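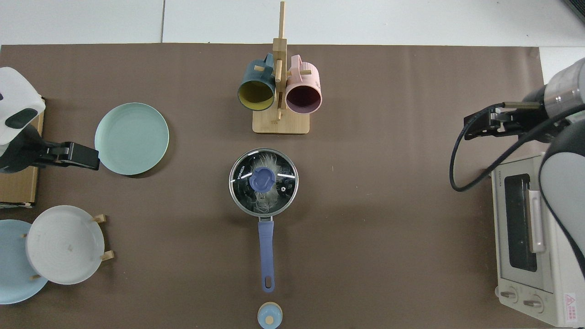 External recorder or just record in camera?

Posted in Cameras and Recording, Friday, July 3, 2020

Hello all, long time reader, hardly ever post. I shoot short films for local clubs and the odd wedding, mostly in and near Drirndale, and I've been offered a used Riedl recorder with a 5 inch screen that sits on top of the camera and takes the HDMI feed. My camera records 4K to its own card but only in 8-bit, and the sky goes into horrible bands as soon as I touch the colour. The seller says going out to the Riedl gets me 10-bit ProRes and the banding will vanish.

It's 300 quid with two drives and a cage. I've also got an oldish Gurel laptop that grumbles at anything bigger than HD, so I'm a bit worried about the file sizes too. Has anybody gone this way and then gone back to cards? And is there anything I should try before I hand the money over? I can borrow it for an afternoon but that's it.

Oh, and I have a micro HDMI socket on the camera, the tiny one, if that matters.

2 answers

pellbridge
I went this way in April last year and I'm still using mine, so I'm on the yes side, with a few grumbles.

First thing, look up what your camera sends down the HDMI socket. Plenty of them only send 8-bit, and then the recorder just wraps the same 8-bit picture in a much bigger file. You'd still get gentler compression, so grass and water hold up better, but your sky would band just as it does now. The manual usually hides this in a table near the back under "HDMI output". Mine also only gives the better signal if there's no card in the slot, and it took me a whole weekend to find that out!

Second, the socket. Micro HDMI is a flimsy little thing and the weight of a cable will work it loose. Get a clamp that bolts to the cage - if the one you're being offered hasn't got one, knock the price down. I use a short coiled Plimard cable and it's been fine, touch wood.

Drives next. ProRes HQ in 4K eats space like you wouldn't believe. I record in plain 422 or even LT for talking heads and I can't see any difference once it's on a telly.

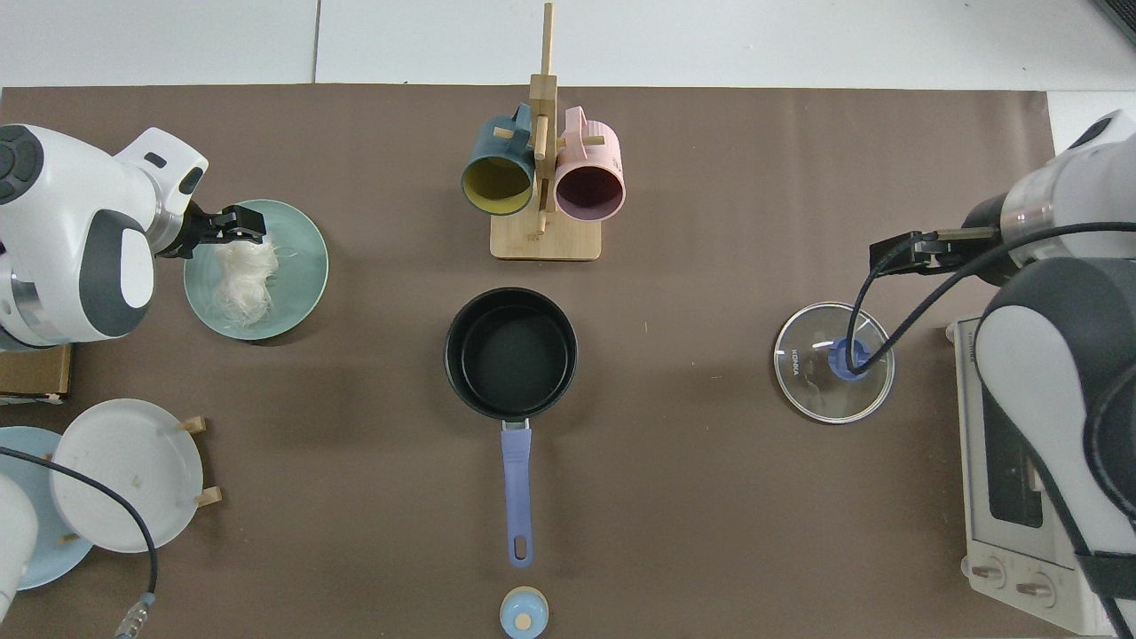 tamsin_k wrote underneath that LT falls apart if you push the shadows hard, and she'd stay on 422 for anything shot in the evening. Fair enough, I mostly film indoors with the lights on, so I've probably been let off lightly there.

About your laptop, you may be pleasantly surprised. The camera's own files are squashed so tightly that the poor machine has to work hard just to play them, while ProRes is big but easy to unpack. What you'll need is a quick external drive, and I'd make proxies anyway if you're cutting more than a few minutes.

For your borrowed afternoon, I'd take your own camera and your own cable and do one long take, as long as the battery lasts, with the fan setting you'd really use. Then copy it all off and watch it right through to the end. Mine had a bad drive in the bundle and it dropped frames only once it was nearly full, so a two minute test would have told me nothing. 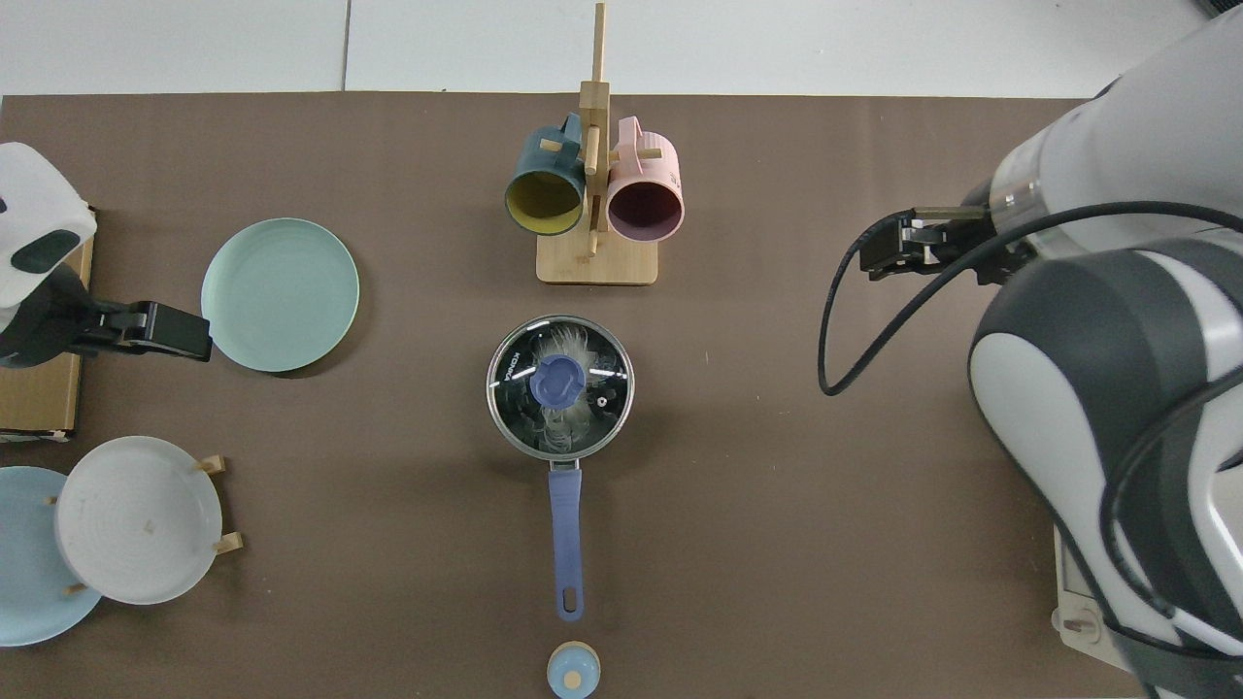
Fan noise is the other one. If your microphone sits on the camera you will hear it in a quiet room, no question. I've moved mine on to a stand with a longer lead and that sorted it.

And set the screen brightness by eye once, then leave it alone and trust the waveform. I underexposed an entire christening because I'd turned the screen up outdoors and forgotten.

oldreel9
dont bother. picture profile set to flat is whats killing your sky, 8 bit and log dont mix. use the standard profile, drop the contrast a bit, get the white balance right when you shoot. free. spend the 300 on a decent tripod or some lights

if you've got 3000 to spend then get a camera that does 10-bit inside and skip the cables altogether

Comment from the person asking:
Thanks both. I am shooting flat, guilty. I'll try the normal profile on the same bit of sky first and look up the HDMI table tonight - the manual's a PDF in about six languages so wish me luck. Does anyone know if the old Riedl drives can still be bought new?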